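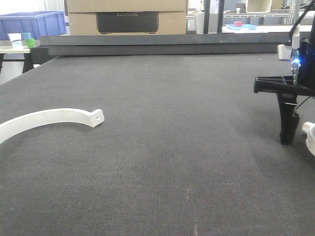

Figure 1. White curved bracket with a round hole in its end tab, on a dark gray work surface.

4.2 What gazers say they see

The richest material we have comes from the mirror-gazing evenings of the Culwood circle. Members sit before a dark bowl or a plain mirror, soften their eyes, and speak aloud whatever comes. Medrano kept written notes on 200 sittings by 16 regular members, and reading through them was a joy. We had expected long stories of guides and past lives (the Alvarado letters are full of them), and those do turn up, but nearly always late in a sitting. The opening minutes belong to something much simpler: mist, stripes, glints, a patch that "breathes." One woman called this stage "the weather," and the name stuck with the whole group!

We coded each sitting for the first thing reported, the first thing given a name, and the first message. In 50 sittings no message came at all, and members still rated many of these as good evenings. Tilurov's model of gazing, in which the message is the whole point, has no room for this. We think it deserves a great deal more attention than it has had.
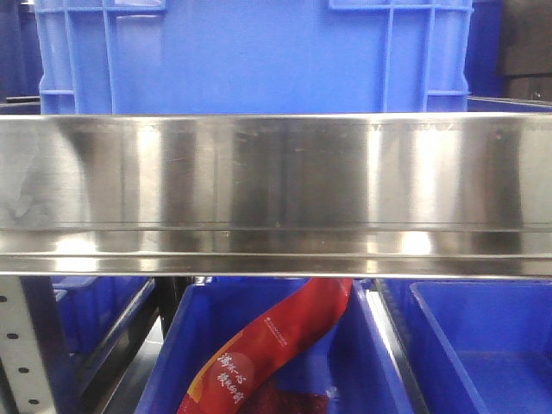
Stripes were a favorite early report, and members had a lovely range of words for them: reeds, pillars, organ pipes, "people standing in line." Our own view is that shiny surfaces offer a generous start here. The polished steel beam in Figure 2 turns its surroundings into upright bands of white, pale gray and charcoal, with a faint blue tint from the containers near it, and a soft hazy patch interrupts the reflection toward the left. A gazer handed bands and haze like these has plenty to work with before any belief comes into play. The beliefs of the group then guide which bands become pillars and which become people, and this is where the Culwood notes are so rewarding, for we can watch the wording shift from one speaker to the next.

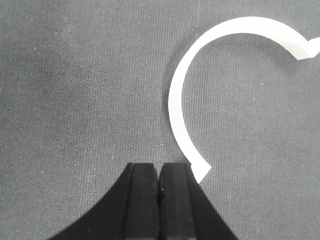

Figure 3. Thin white plastic strip bent into a large open curve, on gray woven fabric.

Curves behaved differently. Once a member had said "crescent" or "gate," others tended to keep the word for the rest of the evening, and in the July sittings "gate" carried over from week to week. The Trunder diaries show the same pattern with "wing." We return to these shared words in Section 4.3, where we compare sittings held in silence with those held aloud.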